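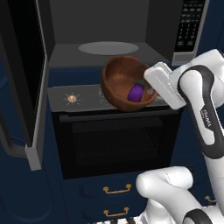

About the Stikow Herons

We're a summer baseball club with a small park, a loud crowd and 52 games on the schedule. Elfriede Thiele started the team with a borrowed field and nine players, and she still runs the front office today.
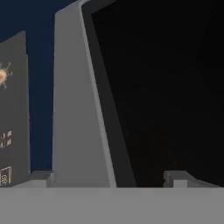

Club Yearbook, p. 9

Home games are at Fröhlich Field, which seats 2068 when the grass berm is full – and on Tuesday nights it usually is! Kids run the bases after the last out, and players stick around to sign caps, balls and the odd lunchbox.

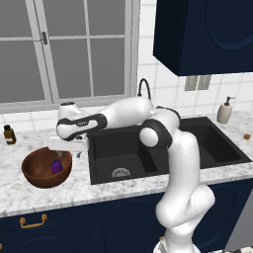 Join Us

Our fan club, the Feltik Crew, has 403 members and always wants more. Stop by the ticket window on game days from noon on, or say hello at the Suvano Gate. We'd love to see you out here.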